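Carov Chest Kit: notes and data card
July 20, 2021
By Syahrul Yusof

I've been using the Carov chest kit for long enough now that people keep emailing me the same questions, so I'm putting my answers next to the data. I bought mine from Nuswood at full price and they haven't seen this file. The kit is a harness, a small camera that sits on your breastbone, and a recording app. You do chores with your own two hands, and the clips go toward teaching a robot arm to do the same chores. Fun weekend project, if your weekends look like mine!

## What's in the download

There are 1029 clips in the folder, and 979 of them passed my check. The rest are still there under "rejects" in case you want to train something to spot bad takes (Zulkifli Lubis asked for that, and I think he's right). Every clip has a plain text label with the task name and a start and end time. There are 34 tasks, all tabletop stuff.

## The shoe box task

This one's my favorite for judging the kit. The goal is a pair of slides side by side in an open shoe box, and the box is hardly any wider than a slide is long, so there isn't much slack. Dark green slides on a white cloth with a black grid give the camera plenty to work with. I leave other things on the table too, like a snack carton, plastic grapes and a bundle of straws, so a model can't just grab whatever it sees first.

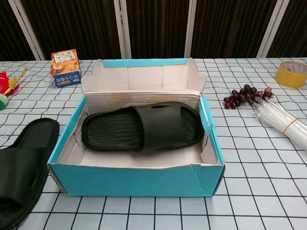 ## How the kit holds up

- Harness: comfy for an hour, then the left strap starts to creep. I re-tighten between batches.
- Camera angle: chest height is great for tables and pretty useless for shelves. Lean in too far and you lose the back of the table.
- App: crashed on me 3 times, always while saving. No clips lost, but my heart rate went up.
- Battery: fine. I charge over lunch and forget about it.

I also tried the Zuvivora clip-on mount for a few days. It's lighter, but it bounces when I reach across, and I ended up going back.

## Known problems

Some early labels call the slides "shoes" and some call them "sandals." I'm merging those in August. Left-handed takes are thin on the ground, so if you're a lefty with this kit, please send me some!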